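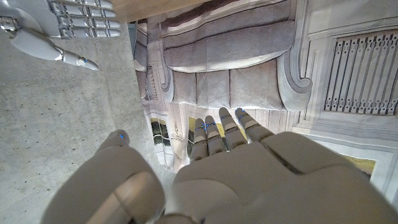

Bare concrete is a harder surface to lay a large print on than most fitters expect. Dust is the usual cause of trouble, followed by moisture and then by small ridges left from the pour. A gray slab speckled with tiny dark flecks and marked by faint smudges, with a big photographic sheet placed flat on top, shows the basic arrangement: no frame, no underlay in view, just the print and the floor.

Search this site Go

November
By Amparo Lozano

Jeferson Barbosa runs the floor graphics shop at Lakton and lays prints for showrooms in Givton. He sweeps first, vacuums second, and leaves the sheet unrolled for 14 hours before anyone walks on it. Corners lift when the roll has been stored too tight — he rejects any core under 60 millimeters.

"People look at the picture," Barbosa says. "I look at the edges."

Direction matters too. A photograph on the floor has a top and a bottom, and half the room will read it upside down. Barbosa turns the top away from the main door and tapes a paper arrow to the slab before unrolling.

Related
Sealing a slab in cold weather
Galtier: tape residue on concrete
Storing rolled prints at Aubert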